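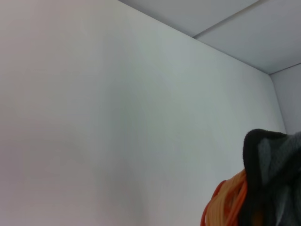
Lighting a small white room for sorting work. Long thread, mostly about colour casts and where to put a lamp. 29 June 2024, Rivness.

The room: white walls, pale grey panel ceiling, white table. I use it for sorting household textiles and plastic goods into lots before they go back into storage. Dark fleece is the worst of it. Orange plastic is second.

Start with the walls. The paint is Cademik matt white. I picked it in May from a card the size of a stamp, under the shop's lighting, so I take the blame for whatever follows.

A matt white wall is a reflector. It returns most of what hits it, in every direction, with the colour of whatever the light touched last. In a small room the walls supply a good share of the light on the table. Most advice on task lighting leaves them out.

Two light sources to start with. A window, daylight, cool and variable. A ceiling lamp from Stikdale, sold as 3000 K, colour rendering index 90. Warm, constant, and in the wrong place, but I didn't know that yet.

With both on, the wall is not one white. One side goes faintly pink or lavender, the middle goes cooler. The eye corrects for it until you hold something grey against it. Then the grey changes as you walk along the wall.

Things I ruled out, in order:
Paint batch. Same tin throughout.
Dirt. Wiped it, let it dry, no change.
A thin second coat. The cast moves when the lamp is moved, so it can't be in the paint. 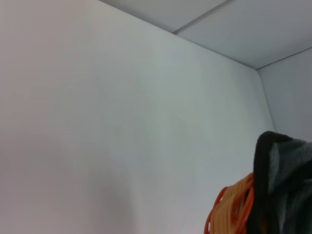 Chibuzor Olaniyan: Couldn't the pink simply be the complement of a greenish lamp? Older tubes did this to my hallway for years and I repainted twice before I worked it out.

Fair question. Tested it by switching the lamp off for a whole morning and looking again in daylight only. The cast got weaker but stayed. The lamp contributes. It isn't the only cause.

Second suspect was reflected colour. Anything saturated sitting near a white wall will tint it. I moved the bright stuff to the other end of the table and the wall changed a little. Put it back and it changed back. Small effect, repeatable.

Third was the eye itself. Stare at orange for a minute, look at a white wall, and you get a bluish patch that belongs to you. Anyone sorting orange plastic for an afternoon will have this. Look away at something grey between lots.

The corners are worth a note. Two white walls and a ceiling meeting at a point ought to be the brightest part of the room, as each surface lights the others. In practice one wall gets more window than its neighbour, and you see a step at the corner line. Useful, that step. It tells you which way the light is going without a meter.

I do have a meter. It is a cheap one. Readings on the table, ceiling lamp only, were up to 100 lux at the end furthest from the fitting. You can eat dinner by that. You can't tell black fleece from very dark navy fleece by it.

Target was 1000 lux at the table surface, even across the whole working area, with no hard shadow from my own hands. For anyone setting up something similar, decide the number first and buy second. I bought first.

Why dark fleece is difficult: the pile swallows light, so you only see the tips of the fibres. Mottled grey next to black is easy. Black next to nearly black needs light from a low angle so the pile casts small shadows. Overhead light flattens it.

Why woven plastic is difficult: it's the opposite problem. Smooth strands give small bright highlights, and the highlights are the colour of the lamp. Under a low, raking light you end up sorting by glare.

So the two materials want different lighting and share a table. I tried one compromise position and it was bad for both. Now there are two lamps on separate switches, one low at the side, one high with a diffuser. One lamp at a time.

The diffuser is a sheet of tracing film on a wire loop. Total cost was less than the postage on the proper one. It dropped the table reading by more than I'd hoped, so the lamp came down a hand's width to make up for it.

Baskets next. Small goods get sorted into round woven plastic ones from Rocha. I chose them for being shallow and easy to lift by the rim. I didn't think about the colour at all when I ordered, and for this job I should have.

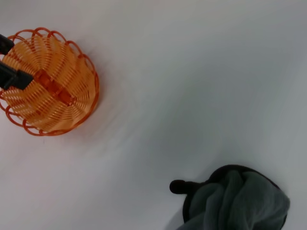
Wouldn't grey trays be the obvious choice, one reader asks, given everything said above about coloured reflections?

Yes. Grey trays would be better optically. Against that, an orange basket on a white table can be found from the door, and I lose things. I've kept the orange for items where colour doesn't matter (clips, pegs, cord ends) and ordered grey for anything that has to be matched.

A point on the white table. It has the same fault as the wall: it picks up colour from whatever is on it. Put a saturated object down and the surface next to it shifts. For matching I lay a sheet of neutral grey card down first and keep it well clear of the baskets.

The card should be matt. Glossy card gives you the ceiling back.

Also on the table: clean it with something that leaves no film. Mine had a slight sheen from a furniture spray, enough to show the lamp as a soft streak. Warm water and a drop of washing-up liquid took two goes.

Someone wanted the order of operations, so:
Draw the blind.
High lamp on, low lamp off.
Plastic first, while your eyes are fresh for colour.
Break.
Low lamp on, high lamp off.
Fleece, darkest last.

Plastic in the morning also keeps static down a bit. After handling fleece everything small sticks to your sleeves.

Results so far. With the new arrangement the meter gives 1000 lux in the middle of the table and drops off towards the far short side. I've marked the usable area with masking tape and stay inside it. I haven't mis-sorted a black fleece since, though the last lot had very little navy in it, so I wouldn't put weight on that.

The wall still has a faint cast on one side. I'm leaving it. It doesn't reach the grey card and I don't sort on the wall.

Outstanding: a blind that doesn't let a strip of daylight down the edge, and a second grey card for when the first gets marked. If anyone has used a side-channel blind on a window with a shallow reveal, I'd like to know how it was fixed.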